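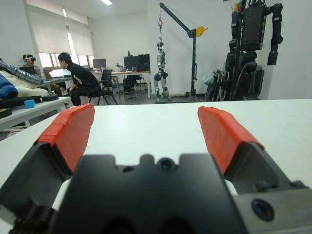
The left gripper, fingers open over the white table, at Dreta's October open day in Putdale.

3 min read | 87 shares | 12 comments

I had meant to stay an hour at Dreta's open day and ended up staying until they were stacking the chairs, which tells you what kind of afternoon it was. The gripper program is called Kubo, and I could have watched those orange-red pads all day — they have a lovely worn look, a bit chipped along the top, like good work boots. Our hosts told us, with real pride, that 234 visitors had signed in. I went home happy, with sore feet and a pocketful of leaflets.

Get our newsletter. We use cookies to improve your visit.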